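Notes from the Long Table

If you have been to one of our Monday suppers at the Gundden Street hall, you already know that the cups are their own little universe. People bring them, people leave them, and over the years the shelf by the sink has filled up with pinks and creams and smoky greens, tall ones and squat ones, a few that came as part of a set and a great many that never had a mate to begin with. We love them all, but the shelf was only ever built for one row, and by last February it was holding three.

So this month's item is a gentle one, and it is all about setting a table with things that don't match.

It started when the new plaid cloth came out of its bag. We had been getting by with a plain white one that showed every drop of gravy, and the suggestion box had been politely full on the subject for ages. The plaid came from the spring sale at Urken (we paid 20 dollars for it, and I still feel a bit smug about that), and it's white and gray and black with looped tassels, which I will admit I was unsure about until I saw them against the brown wood. They make an everyday table look as though company is coming! The cloth doesn't cover the whole table, and after a good deal of back and forth we decided we like it that way. A bit of bare wood at the side gives you somewhere to put a hot dish without fretting over the fabric.

The next question was what to put on it, and that's where the cups come in. Several of you asked how to make odd cups look as if they belong together, and the best answer we have found is to let the cloth do the work. A gray pattern is very forgiving. Pink sits nicely on it, and so does off-white, and even a paper cup with a bit of gray in its design can hold its own next to the good ones. Something dark and see-through is lovely too, especially toward evening when the lamps are on. Try your cups out on the cloth before you decide where they go. Move them about, have a cup of tea, come back and move them again. It's a very pleasant way to lose half an hour.

For the middle we went with sunflowers, in the gray-blue vase with the grooves down its sides. The growers out at Prornent had a good crop and were generous with us, and a big mixed bunch keeps going for days if you change the water and trim the stems. If flowers aren't your thing, a leafy plant in a white pot will do very well, and it will still be there next week.

Now for a bit of housekeeping. The Athanasiadis bakery is sending bread again for the next supper, six loaves this time, so please don't feel you must bring any. If you have left a cup on the shelf and would like it home again, come by before we open the doors at 6 and pick it out. Anything still unclaimed will go to the rummage table, apart from the ones we use for supper, which I'm afraid we have grown attached to. And if you own a cloth that has been folded in a drawer for years waiting for a special occasion, do bring it along. Our second table is still bare and would be glad of the attention.
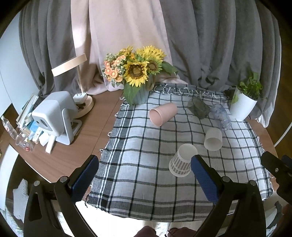
Sunflowers, odd cups and the new plaid cloth.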